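Flat boxes and full cupboards: a morning with Isla Gourlay 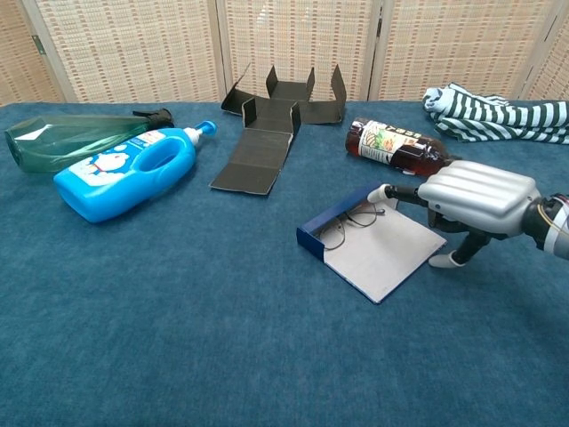

Bottles on their sides and a black box opened out flat, on the blue-topped table.

I first heard of Isla Gourlay from my sister, who had her round in September to sort out a cupboard under the sink and then talked about it for the rest of the month. I have a cupboard like that. I have three, if you count the one in the hall, so I asked Isla if I could come and ask her some questions and she said yes, as long as I brought the milk.

She works from the back half of her flat in Torholm, with a folding screen to hide what she calls the overflow. The table has blue carpet on it. I asked about that before I'd even got my coat off.

"It was offcuts," she said. "Glass doesn't clink on it and things don't roll off. I had a bare table for years and I spent half my life under it picking up lids!"

Isla is not a professional organiser, or she doesn't like the word anyway. She used to pack orders at Onaseck, mostly kitchen things, and she did that for 14 years before she started helping people with moves and clear-outs. Packing is still what she most likes to talk about. I'd expected a chat about decluttering and got a good half hour on cardboard (I enjoyed it more than I thought I would).

"People throw boxes in a corner still made up," she told me. "Then they've got a corner full of air. Open it out, flatten it, slide it behind something. When you want it again the creases are already there and it folds itself, nearly."

I said mine never fold back the way they came.

"You're tearing the tabs. Everyone does. You get to the last flap, you're fed up, and you pull. Run your thumb down the join first and it'll let go."

We moved on to bottles, which is where my own cupboards go wrong. I told her I own more sprays than I have surfaces. She wasn't shocked. She once cleared a utility room for a man called Murray Tamihana and found 40 bottles of one sort or another, plenty of them the same stuff, all with an inch left in the bottom.

"He was lovely about it. He kept buying new because he couldn't see the old ones. They were tall at the front and short at the back, so the short ones might as well have been on the moon."

Her way of starting is to get the whole lot out on a table and lay it down. I wondered why lying down, and wasn't she worried about leaks?

"Check the caps, obviously. And if it's got a pump that doesn't lock, stand it up, I'm not daft. But when they're lying down you look at each one properly. Standing up in a crowd they're just a crowd."

Drinks are another matter. She won't have a drink put away with cleaning things, ever, and she got quite firm with me on this — I had let slip that my squash lives next to the bleach. "Move it tonight," she said. "Tonight! Different room if you can, different shelf at the very least. And don't ever pour a cleaner into an old drinks bottle, I don't care how handy it is."

She is softer about labels. A lot of people she helps want to decant everything into matching jars, and she'll do it if they insist, but she likes a cartoon on a bottle. Her friend Maricica Pascu buys washing things purely for the picture on the front and Isla sees nothing wrong in it. "You know which one's yours from across the room. My own shelf is every colour going and I can find anything on it."

I asked what she'd do with my hall cupboard, and described it as fairly as I could. She drank some tea.

"What's on the floor of it?"

I said I didn't know, I hadn't seen the floor since we moved in.

"Start there, then. Give it 2 hours and don't buy any baskets first. Everyone buys the baskets first. Lempi Pitkänen, who I do a bit of work with, has a whole shed of baskets people have given her, brand new."

Before I left she found me a box, flat, and tucked it under my arm for the bus. I've run my thumb down the joins like she said. It's made up now and standing in the hall with my squash in it, and I've got as far as the second shelf.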